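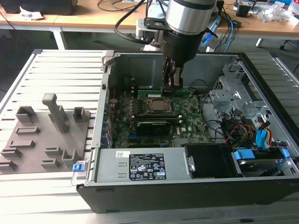 Gripper alignment, memory station – January

Started 10:00. Kazimír says the arm has been landing off to one side over the memory slot since the fingers were changed, so I went back to the fixture before touching the program.

Fixture plate bolts: two were loose. Tightened all of them and re-zeroed against the post. Laid the open tower back on its side and jogged down over the green module at low speed, stopping short of it. Offset was 3 mm toward the drive cage. Corrected it in the tool frame and left the taught points alone.

Cable at the wrist still pulls a bit when joint 6 turns past 205 degrees. Moved the tie back one hole on the bracket. Want a longer lead from Brovier, asked Eduard to order it.

To do: rerun with the old finger pads, check grip force, save the new frame under today's name. Don't use the backup on the Erico drive, it has the old offset.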